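Chapter 3
Interim Governments and Outside Support

An interim government holds office between the end of one mandate and the start of the next. Its powers are usually narrow: it keeps services running, pays salaries and prepares a vote. Foreign envoys often deal with it as they would with any other cabinet — a practice that raises questions of recognition.

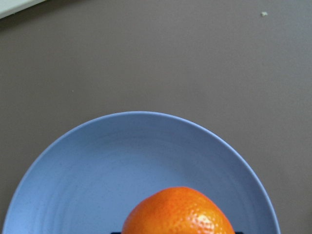
Figure 3.1 An orange citrus fruit on a blue plate.

This chapter treats recognition first, then election support. The main case is the Asach transition, in which an interim cabinet was given 80 days to hold a vote and asked for a further 20. The Casthorpe talks, held that June, are covered in the final section. Terms set in bold are defined in the glossary.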